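Home Essays Household Letters About

Against the Perfect Fold

I learned to fold a T-shirt when I was 6 years old, on my grandmother's ironing board, and the rule was strict. Sleeves to the back, sides to the middle, bottom to the collar. If the edges did not meet, you opened it and started again. I did it this way for most of my life, also after I moved to this country, and I never asked what it was for.

Now I would like to argue that most of our T-shirts do not deserve it.

In our apartment building in Castevley there is a laundry room with one long table, and people fold their clothes there while they wait for the dryers. It is a good place to see how differently this is done. Some people roll. Some people make small rectangles that stand upright in a drawer, as the books on tidying recommend. One neighbor puts everything in a bag and goes home, and I must say that his shirts look the same as mine when I meet him on the stairs.

Last winter I bought a plastic folding board from Fendus. You lay the shirt on it, close 3 panels one after another, and the result is very beautiful. For two weeks my closet looked like a store. Then I noticed that I was taking always the shirts from the front and leaving the others, so as not to disturb the row. I had made an exhibition, and I was wearing 5 shirts out of it. The board is now behind the closet.

I do not say that folding is useless. A dress shirt thrown on a chair will punish you in the morning, and linen forgives nothing. But cotton knit is a patient material. You wear it for an hour and your body has ironed it.

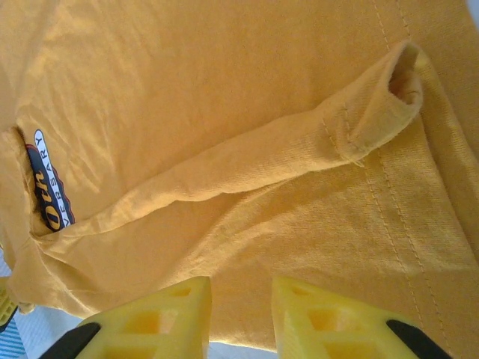 Reading time: 3 minutes

A sleeve laid over the front, a little twisted, with the words of some anniversary half hidden beside it – my grandmother would open this and start again. I would leave it. Fold the rest over, put it on the pile, and go to dinner.

Shirts with an anniversary on them are a special case, I think. Nobody chooses them for the cut. We keep them for the day they remember, and they become the shirts for painting a wall or sleeping. I have one from Hinrichs, where I worked when I first arrived, and the print is so cracked that only I can read it. I fold it badly and I wear it more than any other.

What I ask for is a little proportion. Give your care to the wool and to the good shirt. For the rest, one fold across and one fold up is enough, and if a sleeve comes out on the side, let it come out.

Last updated: July 2020

Related essays
The Chair Where Clothes Wait
Why I Stopped Matching Socks
Duris Soap and Other Loyalties
A Drawer Is Not a Museum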